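Desk Reset at Zomcombe: Frequently Asked Questions

We get a lot of mail about the Desk Reset (hooray!), so we've gathered the questions that come up most. If yours isn't in the list, write to Lungile Ntuli at the front office.

What is the Desk Reset?

A tidy-up we do together every December at the Zomcombe shared office. You pick one desk, usually your own, and spend 20 minutes sorting what's on it. That's the whole thing! Last time 151 people signed up, and we'd love to see even more of you.

Do I have to be a member?

No. Day-pass holders are very welcome, and so are the people from Molefe down the hall, who brought cake last year and may bring it again.

Can I keep working while I do it?

Sure, plenty of people do. Leave the laptop open, finish your email, and sort the bits around it in between. Wian Radebe did his whole desk during a phone call and still found two missing library cards.

Where should I start?

With paper. Pull everything into one pile, then put back only what you'll need this month. Receipts go in the envelope by the printer. Old meeting notes can go straight in the blue bin, unless there's a client name on them, in which case use the shredder in room 255.

I have an upright organizer and it's already full. Help?

Oh, we love these! An organizer with slots works beautifully once every slot has one job. Try tall papers at the back and small stuff you grab all day in front (pens, sticky notes, that one good pair of scissors). If a slot has turned into a mystery, tip it out and start fresh.

What about cables?

The big one! Unplug what you can, see which cord belongs to what, and put a scrap of tape with a name on each plug. Loose cords you can't match go in the cable box in the kitchen. Anel Mnguni sorts through it every few weeks and has a real gift for finding the right charger.

Can the power strip stay on top of the desk?

Yes, if you plug and unplug things all day. Push it to one side so you have a clear patch in the middle for writing. If you'd like it underneath, ask for a Serimitz tray and we'll fit one for you.

Do power banks count as clutter?

Not if you use them! Give yours a regular spot, and please put your name on it. We have a drawer of lost ones, and most look exactly alike.

What does a desk look like before a reset?

Pretty much like yours and mine, with cords on one side and a few small things that never got put away. 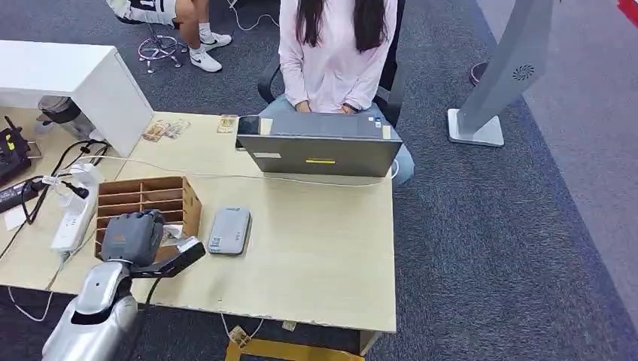

Wooden organizer, power bank, and plenty of cable to sort on the left.

Can I stick notes and labels on my laptop?

It's your laptop, go for it. For anything that belongs to the office, use the paper labels from the supply shelf. They peel off much more easily.

Where do cards and flyers go?

Pin them on the board next to the coffee machine if other people might like them. Everything else can live in the front slot of your organizer or go home with you.

Are there supplies?

Tons. Tape, labels, cloths and a few spare organizers from Tosolberg are on the cart outside room 673. Take what you need and bring back what you don't use.

How do I sign up?

Add your name to the sheet at the front desk, or ask Kagiso Baloyi to put you down. Morning slots fill up first, so if you want 9 a.m., get in early!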